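March, gripper cell, 4:40 pm

Took over the Gradard arm from Uliana Vasylenko after lunch. She left it parked with a note on the controller saying the fingers were closing late on the left side. Cycle counter read 2,553 since the last service. We are supposed to do the finger screws every 500, so that got away from us.

Power off, air off, lockout tag on. Pulled both fingers. Left pivot screw was a good half turn loose and the thread locker had gone to powder. Right one was fine, but I cleaned it and redid it anyway so they start from the same point. Blue thread locker, small drop. Let it sit through coffee.

The linkage had a gray paste in it, old grease plus dust. Wiped it out with a lint-free cloth and put back a thin smear of the Morelli grease. Someone has been using the spray can on this joint. Please don't - it runs down to the pads and then we lose friction.

Ran open/close empty, 97 strokes before I stopped it to listen. The tick is gone. Closing current is level now, before it had a bump near the end of travel. Left and right touch off together as far as I can tell with a feeler gauge.

Re-zeroed the fingers in the Flestska panel. The old zero was 6 counts out. Saved as a new profile and left the old one in place in case somebody wants to compare.

Then put it back on the bench and checked the wrist camera.
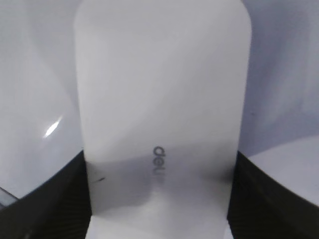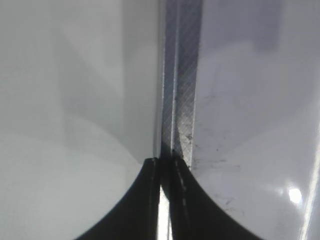 Camera offset is the next job. The bracket has two slotted holes and no dowel, so every time the fingers come off it can shift, and I had my wrench against it twice today. For the tip check I'm using the pale object with the deli logo on it, with the fingertips closing on opposite sides at nearly the same height. The logo is a handy mark for lining up by eye, but the end of the word goes soft, so I'd take the d as the reference. Still want a proper target. There should be a printed grid in the Irkitwood drawer, under the spare pads.

Left to do: measure the bracket for a dowel, order two pivot screws, move the service reminder onto the panel where it can't be missed. Force limit not touched. Uliana, if you run it before I'm in, use the new profile and write down the counter when you stop.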